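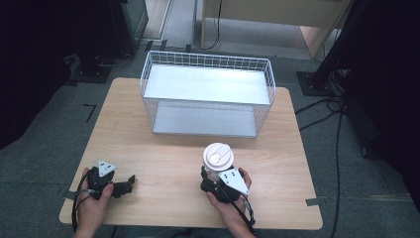

Two levels are enough for a small kitchen, and a third one only collects things you forget, wrote a reader from Stallinholm after our last gallery about storage. I have thought about this comment many times, and I think it is correct. My old rack had more levels, and I could never find the lids.

So this page is about the white wire basket and the takeaway cup, the two things I write about most this winter. The basket is a simple open rack with two white shelves, one near the top and one low down. The wires are thin and the shelves are smooth, so crumbs come off with a damp cloth. I like the white colour next to light wood.

The cup is white paper with a white plastic lid. For such cups I prefer the upper shelf, with the lids already on, in one row along the long side. Our neighbours at the Ekwueme bakery do it the other way and keep the lids in a separate box. Both ways work, but theirs needs more room on the counter.

A few notes for those who asked in July:

The rack came from Skinalari, from the catalogue page they call Tina. I paid 41 dollars with delivery, and it arrived in 2 days.

A cup of 400 millilitres is the biggest one I would put on a wire rack. Taller cups lean when you pull the neighbour out.

Leave some bare table on every side of the rack. You will want a place to put a cup down while you move the others — I learned this with a full cup of tea in my hand.

If your table is narrow, turn the rack so that its short side looks at you. You lose a little view of the lower shelf, but you win space for a cutting board.

The next gallery will be about drawers and what I keep in them. Please send your questions before the end of August, and write also the measurements of your kitchen table if you have them.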